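Handheld grippers with two fingers: Priltow or Duver for small soft stuff?

Posted by Arnel Fajardo, 7th February

Hi all, I'm trying to pick between two handheld grippers for a pick-and-place comparison and I'm going a little in circles. I've had the Priltow pair on loan since November and a friend at work swears by the Duver (he's lending me his next week, bless him). My test is boring on purpose: one gripper in each hand, small squishy things, one bin, over and over. So far I've logged 1434 picks with the Priltow.

What I like: the handle is comfy and I can work with it for a good while before my wrist complains. What I don't like: on soft items I squeeze too hard, and I can't tell I'm doing it until I look back at the finger width in the log. My left hand is a lot worse than my right, too, but I guess that's just me!

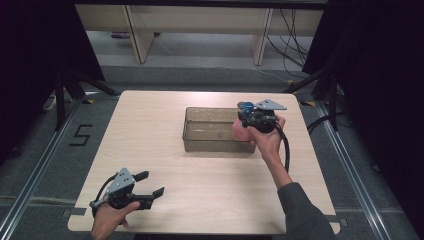
Does the cable on a handheld gripper get in the way when you turn your wrist?

It can, mostly when you roll your palm up past level, so leave a loose loop by the handle and strap the rest to your forearm or upper arm.

Anyway, what I'd love to know is whether the Duver is any kinder to soft objects, and whether switching halfway wrecks my comparison. The controller is an Urrego box, if that matters. Budget is not huge.

mkettering_lab

I've used both, and for soft stuff I'd go Duver, but only by a little. The trigger has a longer pull, so you get more room between touching the thing and squashing it. The Priltow goes from open to closed in a hurry, and mine always felt twitchy. You can tame it somewhat: turn the trigger scaling down on the Urrego (I run mine at 56, default is way up there) and put softer pads on the fingertips. Try that before you spend anything.

About switching: please don't just tack the Duver runs on the end. You've had all those picks to get good with the Priltow and none with the other one, so it'll look bad for no fair reason. Give yourself a practice day, throw those picks out, then swap grippers every 20 picks or so, same objects, same bin spot. It's tedious, I know. Also check the camera exposure hasn't drifted between sessions, I lost a whole afternoon to that once.

pancake_servo

Get the Judell, way better than either. Had mine a year no problems

mkettering_lab

Judell is nice but it's a three-finger, so it's a different test. Arnel, post your widths when you've got both, I'd like to see the left hand numbers too.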